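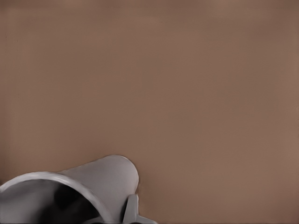 Page last changed: August, 16:42

Jurketti Agreement

The Jurketti Agreement is a written confidence-and-supply agreement between the Fikska Reform Party and Instead, a smaller party in the Fikska Assembly. It takes its name from the Jurketti House, the assembly annex where it was negotiated and signed. Under its terms, Instead supports the government on budget votes and motions of confidence without holding seats in the cabinet. The agreement is political in nature and cannot be enforced in court.

Background

The Fikska Assembly is a single-chamber body of 200 members elected from multi-member districts. A government does not need a formal vote to take office, but it must resign if it loses a motion of confidence or if its budget is rejected twice in the same session.

The election before the agreement produced no majority. The Reform Party, led by Jenő Kovács, was the largest party but fell short of the 101 seats needed to pass a budget alone. The result in the last district to report was decided by 3,458 votes after a recount, and the seat went to Instead. Kovács first held talks with the Rural Union, led by Enikő Csonka. These ended over the Union's demand for control of both the finance and interior ministries. Talks with Instead opened the following week.

Instead had campaigned against joining any cabinet. Its leader, Kinga Szekeres, said during the campaign that the party would judge each bill separately. The agreement kept the first of these positions and limited the second.

Terms

The main text has four parts.

Confidence and budget. Instead votes with the government on motions of confidence, on the annual budget, and on any tax bill needed to carry out the budget. Abstention is treated as a breach.

Consultation. The government must give Instead a draft of the budget before it goes to cabinet. Bills on elections, local government and public broadcasting are also subject to consultation. No time limit was set for bills introduced as urgent, and this omission later led to a dispute.

Assembly posts. Instead members chair the audit committee and the committee on local government. The government agreed not to seek a change to the number of committee seats during the term.

Review and exit. Either party may end the agreement by written notice to the speaker. Notice takes effect after the vote on any budget already before the assembly.

An annex, known as the Ranasinghe note after the clerk who drafted it, sets out how members of both parties are to be paired when absent. It was not published with the main text and was released later at the request of the opposition.

Operation

The two parties together held 116 seats when the agreement took effect. The first budget passed with no defections. On the second, two Instead members voted against the government after a local grant was cut. Szekeres removed the party whip from both, and the Reform Party did not treat the votes as a breach by Instead as a whole.

The urgent bills dispute arose when the government introduced changes to postal voting and asked for all stages to be taken in one sitting. Instead received the text on the same morning. Szekeres asked the speaker, Katsuhiko Koyama, to rule that the consultation clause had been broken. Koyama declined, finding that the agreement was not a document of the assembly and that the chair had no power to interpret it. The government withdrew the request for urgency, and the bill was later passed in amended form.

Legal status

The status of the agreement was raised in a petition brought by Imtiaz Akanda, an independent member. He argued that a promise to vote in a certain way conflicted with the free mandate of assembly members. The petition was dismissed. The court held that the agreement bound parties in a political sense only and that each member remained free to vote otherwise.

Later use

The exit clause and the pairing rules have been copied in agreements at the district level, usually with a fixed consultation period added for urgent bills.

See also

Confidence and supply
Free mandate
Minority government
Pairing (parliamentary practice)
Speaker of the Fikska Assembly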